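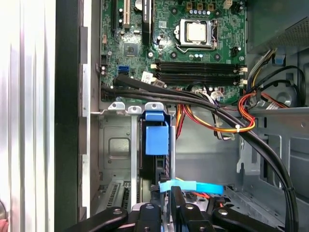

Ketura wrote:
> We've had the Grirkix kit on loan for 14 days. Is the gripper slim enough for old desktop towers?

Mostly. It gets past the wiring if you come in slowly — our bench at Multhorpe has done 53 towers with it. Memory slots are easy to reach. Tight cable bundles still need a person. Spare fingers come in packs of 2, and I'd order one with the kit.

Tamura

List home | Threads | Search | Subscribe
Contact the list owner | Back to top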